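Home | Robots | Space | Animals | Try It | Ask Us

Squeeze, Don't Squish: Meet the Varex Hand-Held Gripper
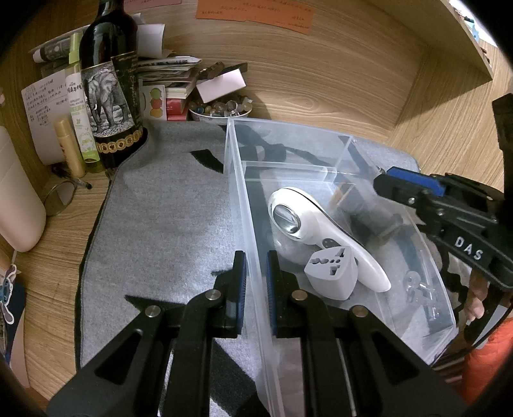
How do you teach a robot to pick things up? One way is to show it! The Varex is a kit made by a small company called Gellance, and it's a robot's fingers without the rest of the robot. A person holds it, does a job with it, and a camera on the tool records everything the fingers do. Later a computer studies those recordings and a real robot arm can try the same job. Look at the blue pads on the insides of the fingertips. They have ridges, a bit like the bottoms of your sneakers, and ridges are great for gripping. Between them is the side of a clear plastic box, and see-through things are tricky for robots! A camera can look right through the wall and notice the gray cloth underneath instead. People get fooled too (ever bumped into a glass door?), but we have years of practice.

We tried the kit for 11 days, and we loved it. The first surprise was how strange it feels. Your own hand has skin that can tell warm from cold and smooth from bumpy. With the Varex you have two stiff fingers and no skin at all, so you end up watching very closely. Picking up a sock was easy. Picking up a grape took me 14 tries, and a few of those grapes were not pretty afterward.

Heidrun Brunner teaches the Tuesday robot club at Jivham, and her students are nearly all better at it than I am. "Slow down before you touch," she tells them. "Then squeeze a tiny bit, and a tiny bit more." By August the club had saved 2243 recordings, and each one is shorter than 60 seconds.

Is it perfect? No. The kit gets heavy if you hold it up for a long time, and smaller hands will want a grown-up to help. The instructions use a lot of long words, too. I'd love a version with a lighter handle.

Try it at home: Hold two wooden spoons in one hand, like chopsticks, and pick up a rolled sock. Now try an empty plastic cup. Which one was harder to hold, and where did you have to squeeze?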